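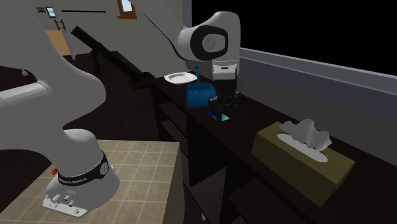 Hi Pramila, quick update on the Flistmont reading garden for June. We've spent 715 dollars so far, mostly on soil and the two long benches (the lumber yard in Rilness gave us a nice price!), and there's still enough left for the gate. The raised beds are filled and the beans are up. The mint is up too, and I already regret the mint.

Our story hour has moved to 5 p.m. so parents can make it after work, and we've handed out 100 seed packets, with another 200 on order from Bisht. The hose fitting leaks, so I'm getting a new one. I'd also love your okay to shift the leftover paint money over to books. Could you let me know before I order?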